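Repair Belongs in the Budget
Opinion
Shaimaa Bensaid
4 June 2025

Public institutions are accustomed to celebrating new buildings. A foundation stone is laid, a ribbon is cut, and the annual report devotes several pages to the opening. The replacement of a worn door closer receives no such attention, although the door will be used every day for decades. It is the position of this essay that routine upkeep should be funded before any new construction is approved, and that the present order of priorities in the Predine district ought to be reversed.

The district is responsible for 36 buildings. These include schools, two branch libraries, the Skelis training center and the records office on Koyama Street. In the last budget, the allocation for upkeep was reduced for the second consecutive year, while the allocation for new premises was increased.

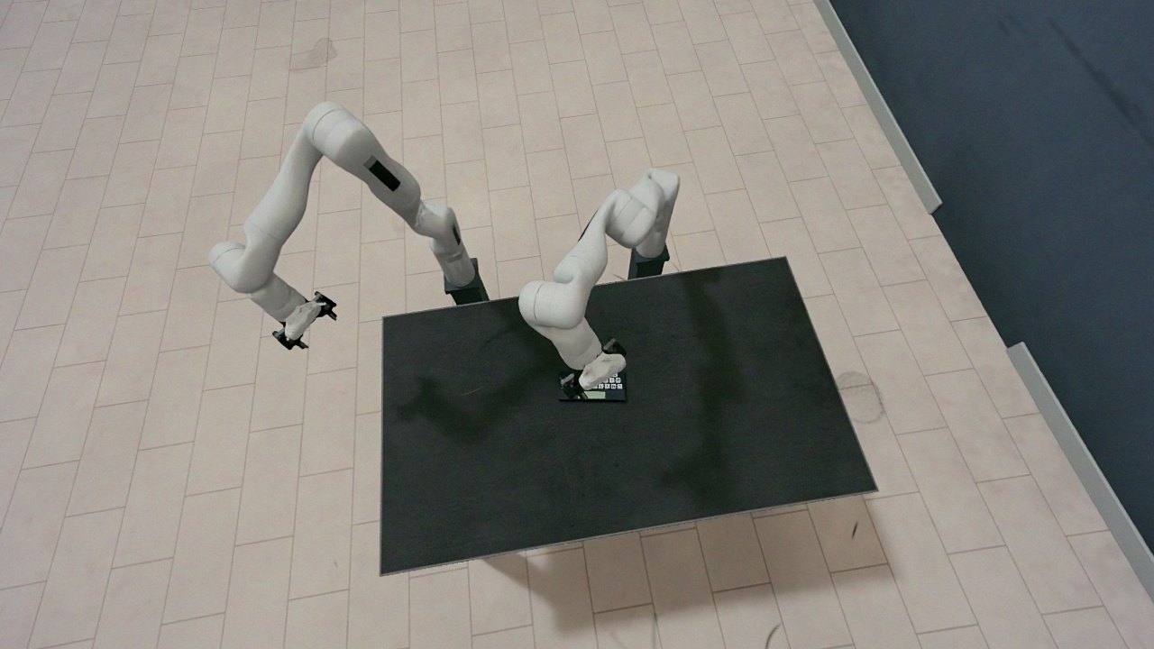 The Cost of Waiting

Deferred work is often described as a saving. In the accounts it appears as one, for a single year. A cracked joint in a floor admits water, the bedding beneath it softens, and a repair that would have taken one tiler a morning becomes a closed corridor and a contract put out to tender. The same pattern is seen in roofs, in window seals and in heating valves.

Sherif Kabbaj, formerly head of estates for the district, argued in his final report that every building should have a written schedule of inspection and a named person to carry it out. His recommendation was accepted in principle. At present, 23 of the buildings have no such schedule.
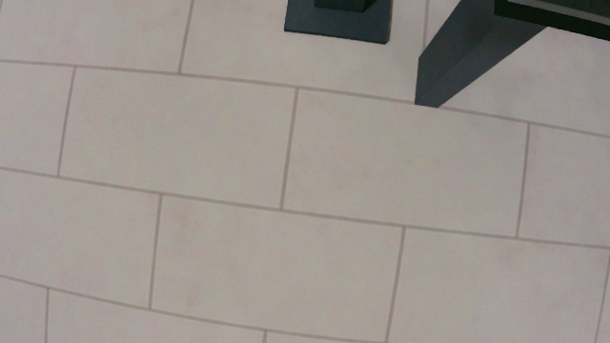 Reading time: 2 minutes

Objections have been raised, and they deserve a fair answer. Radwa Tawfik of the planning office has written that old buildings consume money without limit, and that a new one at least offers a known price. There is some force in this. Certain buildings are past economic repair and should be given up. A new building, however, begins to age on the day it is handed over, and an institution that has neglected its old roofs has given no reason to believe that it will look after the next one.

A second objection concerns staff. It is said that skilled tradespeople cannot be hired on public pay. The Eltar apprenticeship, which places trainees with the district's own crews for 30 weeks, suggests otherwise. Applications have exceeded places since it began. 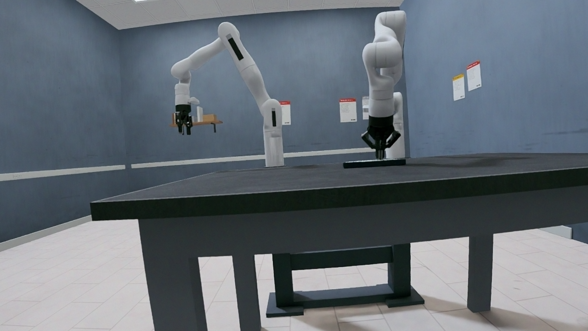 Much could be gained at the design stage, if those who will maintain a room were consulted before it is fitted out. Under the present rules they are invited only to the handover, when the materials have been bought and the contractor is preparing to leave. Blue walls, a white paneled ceiling and a pale tiled floor are three separate finishes, and each requires its own cleaning method, its own spare stock and its own record of the supplier. A maintenance crew will ask whether the shade of blue can be matched in ten years. An architect working to a deadline may not. Zbigniew Stępień, who supervises the northern crew, has proposed that one box of every tile and one can of every paint be retained on site and labeled. The proposal is inexpensive and should be adopted.

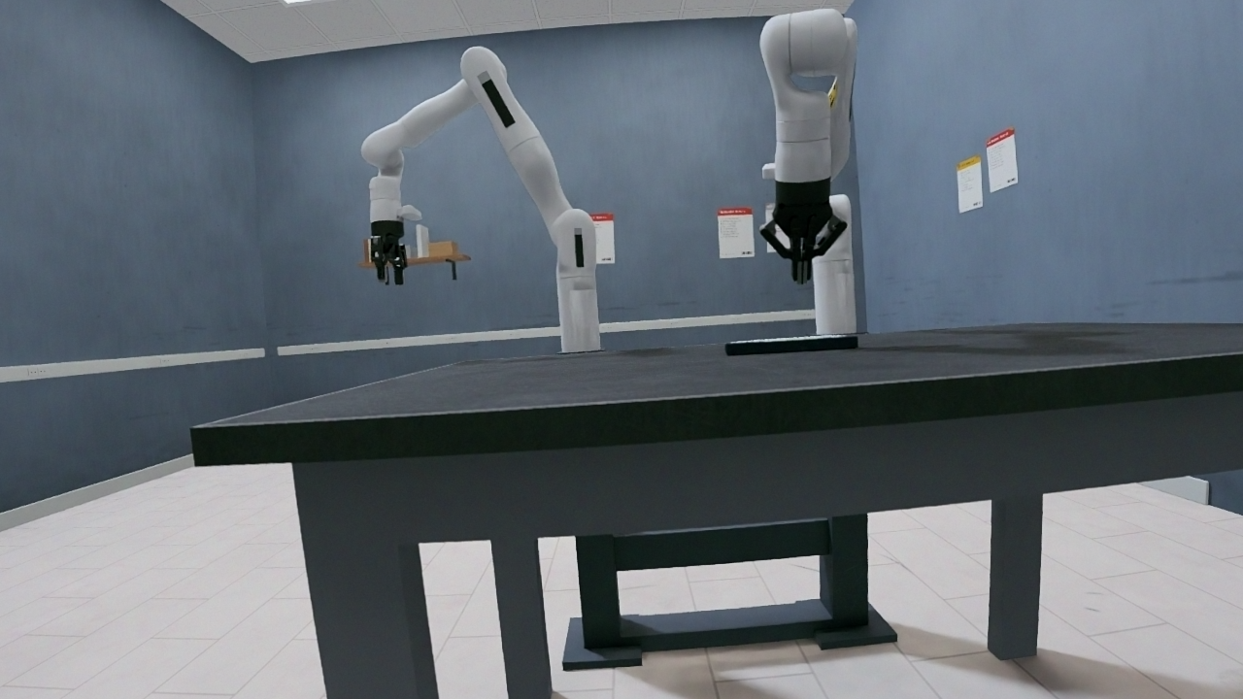
White arms behind a dark table, blue-walled room.

The district council will take up the estates budget again in September. Members should require a completed inspection schedule for each building before releasing funds for new premises, and they should publish the results in a form that residents can read. Asmaa Helmy's motion, deferred at the last sitting, would do both. It would also protect the upkeep allocation from transfer during the year – a modest safeguard, and one that should have been in place long ago.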